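Section 2: Getting the Cell Ready for a Shift

Applies to the Callell pick arm with wrist camera, as installed on the Plustel line at Mellmont. Revised July 13, 2019, and replaces the February edition, which assumed everyone had read the edition before it.

2.1 Who does what now

Before the arm came, whoever opened the bench fetched cords off the floor, coiled them, and put them in bins. The arm now does the fetching. You do the deciding, the checking, and a fair amount of waiting. Your title on the rota has changed from Packer to Cell Attendant. The pay grade is under review and is not covered by this manual.

2.2 Before you start

1. Sign in at the panel. The old time clock still works, but it no longer tells anyone.
2. Walk the floor on foot. Pick up tape, labels, and anything you would be sorry to see squeezed.
3. Leave the cords where they are. This is hard for people with 14 years of tidy habits - please try.
4. Press HOME and stand behind the line until the arm stops.
5. Open the wrist view on the panel and check that both fingertips show at the bottom of the picture.

CAUTION: The arm does not know you are on your break. Press HOLD before you step over the line for any reason, including your coffee.

2.3 Checking the wrist view

You want the tips close together, a clear look at the floor past them, and the cords easy to tell from the planks. Purple, red, and yellow all show up well on light wood. 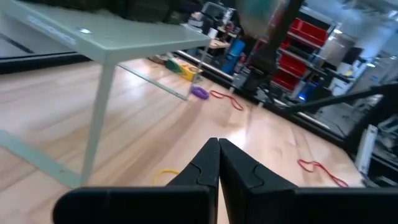
Becerra
Line Documentation, Mellmont

Glare on a glossy floor is normal. If it sits right on top of a cord, the arm may decide the cord has gone home for the day. Dim the lights over the cell one step and press REFRESH. Do not shade the spot with your body, however willing you feel.

Table legs are marked as obstacles in the floor map. If you move a table, even a little, run the map again (Section 5). The arm believes the map over the evidence, a trait it shares with the planning office.

2.4 First pick

6. Press SINGLE. The arm will try for one cord and stop.
7. If it picks cleanly, press RUN.
8. If it misses, press SINGLE again. After 2 misses, press HOLD and move the cord by hand, away from the table legs.
9. Write the miss in the log, with the color of the cord. "It did it again" is not an entry.

NOTE: Fault 229 means the fingers closed on nothing. Fault 36 means they closed on something and the arm would like a person to come and look. Both clear with RESET, once you have looked.

2.5 Handing over

Press HOLD, then HOME, and stay until the next attendant has signed in. Tell them about any misses out loud as well as in the log. The panel has a handover message screen, but messages left on it are deleted at sign-out.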